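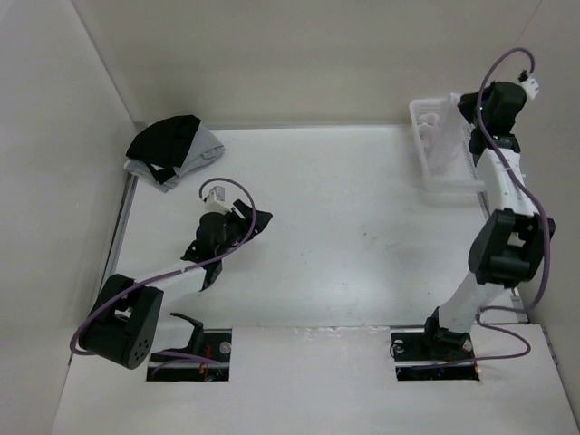

Fig. 1. Our two-arm station, with the right gripper at the white basket and dark and grey clothing in the far corner.

When our group settled on laundry back in September, I think we all pictured something a good deal easier than what we got! Bakano (our name for the project, and yes, we argued over it) asks two arms to take clothes from a basket one at a time and move them to the other side of the table. Nerys Lloyd wrote most of the control code – I looked after the cables and the logbook.

By 12/4/20 we had recorded 879 tries, and 709 of them ended with a single garment moved. Thin, see-through fabrics gave us the most grief, and we spent almost 10 evenings just on how far the fingers should close. We'd like another term with the elbows, which still drift a little when the arm reaches up high.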